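Week 7: Festivals and what "selected" means

Reading: Robles, chapter on submissions (skim the history, read the part on fees).

Last week we looked at how the Renley short film program describes itself. Go back to that page and underline every claim you could check. Most of you will find two or three. "Highly competitive" is not one of them. Competitive compared with what?

Casimiro Robles argues that small festivals exist to find new directors. I'm not convinced. Isendale took 775 entries and screened 29, and he treats the gap as proof of quality. All it proves is that many people paid to enter. We don't know how many films were watched to the end, or by whom. Ask that before you put a laurel on your poster.

Laskowska is a harder case. The jury notes are public, and they are good notes, but over 70 percent of the slots went to schools that already had a film there the year before. Robles calls this "a relationship." Decide for yourselves what to call it.

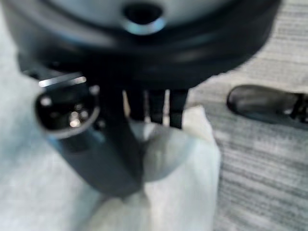 Stills get far too much credit in the press kit. Rakico's guide for entrants says a strong still "tells the story," and I have yet to see one that does. What it can do is hold the eye at thumbnail size. A big black curve with a shiny silver ring in it, bluish-white light caught along the metal, will do that well enough, and you'd still have no idea whether the film was a thriller or a comedy. For next class, bring one still from your own short and a single sentence about the plot. We'll swap them around and see who can match them up.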